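Vivora Countertop Induction Plate
Section 4: Before first use, pan check and timer

Read this section before you plug anything in. The leaflet in the box says the plate is "ready in moments." It isn't, so set aside some time and don't start with a meal you care about.

4.1 Placing the plate

1. Put the plate on a flat, hard surface. A tablecloth will block the intake underneath.
2. Leave a hand's width clear at the back. The leaflet shows it pushed flat against the wall, and we would ignore that drawing.
3. Plug it straight into a wall outlet. Do not use an extension cord, even one marked heavy duty.
4. Wait for the single beep. If you get two beeps, unplug it and start over.

CAUTION: The glass takes heat from the pan and stays hot after the display goes dark. The small H light is supposed to warn you. Don't trust it with your fingers.

4.2 Checking your pans

"Works with most cookware" is printed on the carton, and it is a generous claim. Plain aluminum, copper and glass will not heat. A symbol stamped on the base is a good sign, but test the pan anyway.

1. Hold a refrigerator magnet to the underside of the pan.
2. If it grips firmly, go on to step 3. If it slides or drops, use that pan on another stove.
3. Add a cup of water and center the pan on the ring.
4. Press Power, then Plus, and choose level 2.
5. Watch the display. A steady number means the pan has been accepted. E4 means it hasn't.

Color and coating tell you nothing here. Only the base counts.
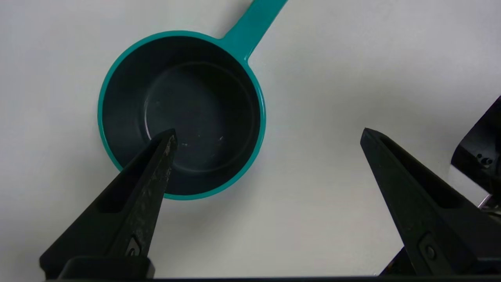
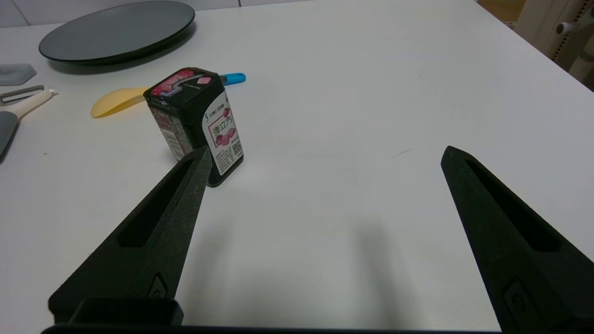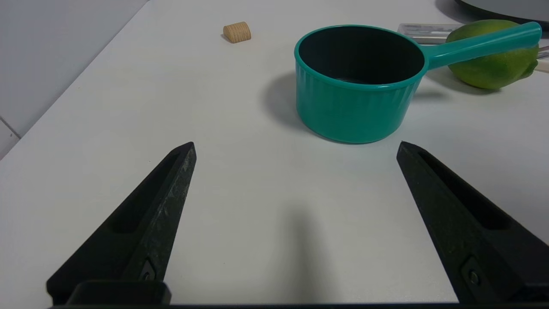

Kerstin Ekström wrote to us that the magnet test had passed two of her pans that the plate then refused, and she wanted to know what good it was. Fair point. A magnet will cling to a thin steel disk that is too small for the sensor, so treat step 1 as a way to rule pans out and let step 5 decide.

NOTE: If E4 comes and goes, the pan is probably off center or the base has warped. Lay a ruler across the cold base. Daylight under the ruler means it won't sit properly.

4.3 Nonstick pans

1. Start low. Boost mode is sold as a time saver, and it can overheat a coating before you have found the spatula.
2. Never heat a nonstick pan empty.
3. Let the pan cool before washing it.

4.4 Setting the timer

1. With the plate running, press Timer once.
2. Use Plus and Minus to set the minutes.
3. Wait for the digits to stop flashing. Pressing Timer again clears the setting, whatever the label on the panel suggests.

CAUTION: The timer turns off the heat. It does not cool the food, and it is no reason to leave the kitchen.

If the plate shuts down with code 622, unplug it and let the fan area cool. Code 194 is a panel fault, and resetting it rarely helps for long. Contact the Lurnport service desk and have the serial number from the underside ready.

Section revised 2023-11-21. Cleaning is covered in Section 5.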